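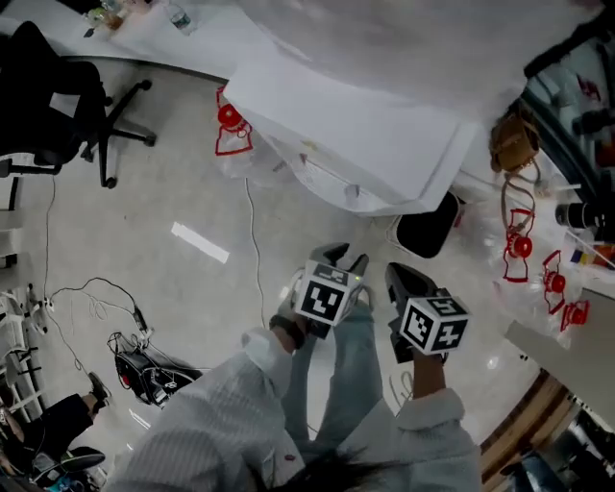 Luminița Cozma
@luminitacozma
23 Jan 2025

A thread on "non-iron" shirts, and the word "non-iron," which I've stopped believing. Long. Mute me if you live in fleece.

Started when I went into Juntunen on my lunch break for socks and came out having had a whole conversation about a Cusen dress shirt that costs $190. For a shirt. Cotton, plain collar, regular buttons.

The tag said "Stays crisp for 70 washes." I asked the guy what happens at wash 71. He said nobody had ever asked him that. I believe him, and I think it's a problem.

I also asked crisp compared to what. Compared to a shirt out of the package? A shirt that's been ironed? A paper bag? The tag doesn't say and neither does the website. I looked.

Background for anyone who hasn't fallen down this hole. Cotton wrinkles when the fibers get bent while damp and then dry that way. The usual non-iron treatment is a resin baked onto the fabric so the fibers tend to spring back. It does do something. My argument is with how much, and for how long.

What the tag leaves out is that these finishes can make cotton weaker. That's been known for decades. It's why the collar on your office shirt frays at the fold while the rest of it still looks fine. You're trading some of the shirt's life for some of your ironing time. Maybe a good trade! I'd like to be told I'm making it.

Also, a lot of the traditional resins are formaldehyde based. I'm not going to scream about that. Amounts in finished clothing are usually low and most people never notice a thing. But if your neck itches in new shirts, wash them before you wear them. My mother did this with everything and I rolled my eyes for years.

Now the reviews. The Cusen page has 502 of them and the average is glowing. I read way too many on the bus. So many say "just arrived, looks great!" Of course it looks great, it came folded around cardboard.

What I want is the review from somebody who has owned it two years and dries it on a rack in a bathroom with no window. I found one person like that. She gave it two stars and said the sleeves look like a road map. Marked "helpful" by one person. Me.

Then there are the care instructions, and this is where I get grumpy. "Remove promptly from dryer while slightly damp. Hang on a shaped hanger. Smooth placket and collar by hand. Touch up with a cool iron if desired."

If desired! That is ironing. You've described ironing and put "if desired" at the end of it.

Any cotton shirt looks decent if you take it out slightly damp, shake it hard and hang it up right away. Try it with the cheapest one you own. I suspect a good chunk of the magic is in following the tag.

Somebody always brings up the sprays at this point, so yes, I bought the Ultomix one. Smells like a hotel hallway. You mist it on, tug the fabric, wait. I did one sleeve with Ultomix and the other with tap water from a plant mister.

Couldn't tell them apart. Asked my sister over the phone camera and she picked the water sleeve as the "fancy" one. Small experiment, bad lighting, I'm not publishing it. But I'm also not buying a second bottle.

To be fair to the other side: I own one treated shirt, no idea of the brand anymore, the label's worn off. It does come out of a suitcase better than my untreated ones. If I traveled for work every week I'd probably want 3 of them and I'd shut up about it.

But I don't travel for work every week. I take the number six to downtown Sindness and sit in a chair. By ten in the morning every shirt I have is creased at the elbows and across the lap, treated or not. Bodies bend.

A reply from last night's post said "you get what you pay for." Do you? With shoes, sometimes. With shirts, past a certain price, I think you get nicer buttons and a heavier box.

What I'd look at in a store before any tag: scrunch a bit of the tail in your fist, hold it, let go. Look at the stitching where the sleeve joins. Hold it up to the light. Heavier cloth and twill weaves hang out better than thin poplin, with or without a finish.

And a linen shirt is going to wrinkle whatever anybody sprays on it, so please ignore the ad that keeps following me around saying otherwise.

I emailed Cusen to ask how the 70 washes were done. What temperature, line or tumble, who judged "crisp." Got an auto-reply with a discount code in it.

If they write back with a real answer I'll add it under here, even if it makes me look silly. Bought the socks, by the way. No claims on the package at all.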